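In Defense of the Empty Table

I moved to Plavthorpe with two suitcases and one opinion, that a table must have things on it. In my parents' home the table was never free. There was bread, a radio, the letters which my father did not want to open. When I rented my first apartment on my own, I bought a white table and covered it within one week, and I felt that I was finally living there.

Now I think the opposite, and I would like to explain how it changed.

In April I read a short article by Roland Whiteley in our neighborhood paper. He wrote that a table is the only furniture we use as a floor for small things, and that we should sweep it as often as the floor. I found this a little arrogant. Still, the same evening I took everything away from my table and put it in a box. The next morning I allowed myself to return one object only.

It was harder than I expected. I tried first a lamp, but a lamp makes a table look like an office. Then I tried a plant from the Treloar market, and it dropped leaves. In the end I understood that the one object should be low, light in color, and round. Round things are more patient with a flat surface. You can see them from each chair and they have no wrong side.

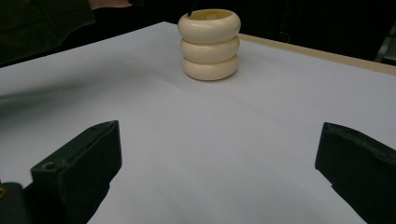
How long should one object stay on the table before you change it?

I would say until you stop noticing it. For me this takes a few weeks, for my sister two days.

Some friends tell me that this is a rich person's idea, because only a person with many closets can keep a table free. I take this objection seriously. My apartment is small, and the box from that first evening stood for months behind the door, where I hit my foot on it. But I noticed that I opened the box very rarely. Most of what was in it I had kept on the table only so that I would not have to decide about it. A table full of things is often a list of decisions we did not make.

It is also not true that you must buy something special. A shop on Listirby Street sells ceramic bowls for 200 dollars, and they are beautiful, but a cup with a good shape does the same work. A child's toy can do it too, if the form is simple. I am against only the objects which have writing on them, because then you read your table each time you sit down.

I do not ask that people live like in a catalog. My kitchen counter is still a disaster and I have no plan for it. When guests come we fill the white table with plates, and somebody always spills. But at the end of the evening I carry everything back to the sink, I wipe the surface with a soft cloth, and I put the one thing again near the far side, a little away from where I sit.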